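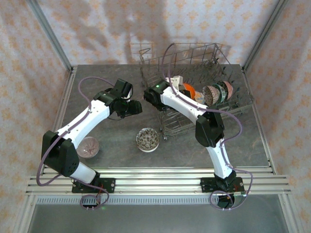
Doing the dishes by hand again

May 9, 2018

The dishwasher quit in the middle of a cycle, with the door locked and a full load inside. It was a Tamiru, the one that came with the house, and I had already replaced the drain pump once. The repairman wanted 300 dollars for a control board and couldn't promise the board was the problem. I told him I'd think about it. I thought about it for two days and then went out and bought a dish rack.

The machine is still under the counter. We keep baking sheets in it.

I grew up washing by hand, so I assumed I knew how. My first week was bad. I ran the tap the whole time, used too much soap, and washed things in whatever order I picked them up. The glasses came out with a film on them, and I blamed the water until my neighbor Anayeli Ventura watched me do it one evening and pointed out that I had washed the frying pan first.

The order I use now

Glasses first, while the water is clean. Then silverware, then plates and bowls, then anything that had oil or meat in it. Pans go last, and the bad ones sit with hot water in them while I do the rest. I change the water once, usually before the pans, sometimes sooner if we had curry.

I use one basin for washing and one for rinsing. 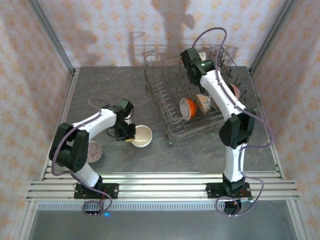 The rinse basin was Anayeli's idea too. Her mother did it that way in a house with a small water heater. I still finish the glasses under the tap. Everything else gets dipped, turned over and put in the rack.

A normal dinner for the three of us takes me 8 minutes to wash. A Sunday-size meal with a roasting pan once took 41, and I have not made that roast again.

As for soap, I tried the cheap stuff from the hardware store and went back to Orell, the unscented one. It costs more but I use less of it. My hands crack in the winter whatever I buy, so I wear gloves from the first frost on.

Drying is the part I had forgotten. My father dried everything with a towel right away and put it in the cupboard. I let it sit overnight. Plates need space between them or the bottom edge stays damp, and bowls have to lean forward enough to drain. Mugs are a nuisance if they have a deep foot, and ours all do. I tip them a second time before bed if I remember.

Wooden spoons I do dry by hand, and the good knife, which never goes in the rack at all.
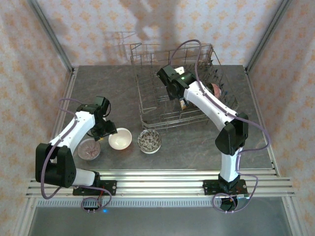

What I'll do about the machine

Nothing until July. My brother-in-law is redoing his kitchen then and has offered us his old dishwasher if we can move it ourselves. I haven't measured the opening yet. If it doesn't fit, I may pull ours out and put in a shelf.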